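Imprimer | Envoyer par e-mail

Robotique

Apprendre à reconnaître un appareil par l'arrière

02/11/2022

Les politiques de manipulation apprises par démonstration ont un défaut connu : elles dépendent de l'orientation des objets. Un modèle entraîné à ouvrir la porte d'un petit four échoue souvent dès que l'appareil est tourné d'un demi-tour. La poignée n'est plus visible, et la politique cherche une prise sur la première arête qui lui ressemble.

L'équipe d'Urmas Mägi, au laboratoire Sostudska, a consacré son projet Fevodton à ce cas précis. La méthode sépare deux estimations habituellement confondues. La première porte sur la pose de l'appareil, quelle que soit la face présentée. La seconde porte sur la position de ses parties mobiles, porte et boutons, y compris quand elles sont masquées. La commande n'intervient qu'ensuite, à partir d'une carte des prises possibles exprimée dans le repère de l'objet.

Le jeu de démonstrations comprend 900 séquences téléopérées, réparties sur 41 dispositions de table. Les appareils y sont placés de face, de profil ou de dos, parmi de la vaisselle et des aliments factices. Le cordon d'alimentation n'est jamais rangé d'une séquence à l'autre, et son tracé varie librement. Ce choix a un coût : un câble noir sur fond clair produit des contours très marqués, que les premières versions du réseau prenaient pour un bord de l'appareil.

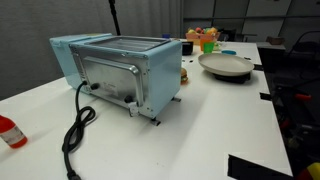 Pour l'estimation de pose, la face arrière pose une difficulté propre. Le métal brossé renvoie l'éclairage du plafond en bandes grises et blanches qui changent avec le point de vue, et les capteurs de profondeur y laissent des trous. Sepehr Sadeghi, chargé de la perception, a donc retiré la profondeur des zones réfléchissantes et l'a remplacée par un ajustement sur les arêtes du boîtier et sur les fentes d'aération. « Les fentes sont parallèles, leur espacement est fixe. C'est un meilleur repère que le panneau lui-même », indique-t-il.

Sur la tâche de référence - faire pivoter l'appareil, puis ouvrir la porte - la politique conditionnée par la pose réussit 21 points de pourcentage au-dessus de la politique directe entraînée sur les mêmes données. L'écart est presque nul quand l'appareil est présenté de face. Il se creuse de profil et atteint son maximum de dos, ce qui est conforme à l'hypothèse de départ.

Les échecs restants se classent en deux groupes. Dans le premier, la pose est correcte mais la pince accroche le cordon pendant la rotation. Dans le second, l'estimation se trompe de 180 degrés, surtout avec les boîtiers presque symétriques. Un module de vérification, qui demande une seconde vue avant tout contact, corrige une partie de ces erreurs et allonge l'exécution de 2 secondes.

La comparaison avec Mahmoudi, la méthode par reconstruction complète de la scène, reste partielle. Celle-ci est plus précise sur les objets mats, mais elle exige un balayage préalable que Fevodton évite. Les essais ont par ailleurs porté sur une seule famille d'appareils, et Urmas Mägi ne revendique aucune généralisation au-delà. Une campagne sur des bouilloires et des grille-pain est prévue en avril, avec un câble modélisé comme objet déformable dans le simulateur Vistex.

Imprimer | Envoyer par e-mail

À lire aussi
- Câbles et cordons : les objets déformables en simulation
- Téléopération : ce que coûte une heure de démonstration
- Capteurs de profondeur et surfaces réfléchissantes
- Vistex ouvre son moteur de contact aux laboratoires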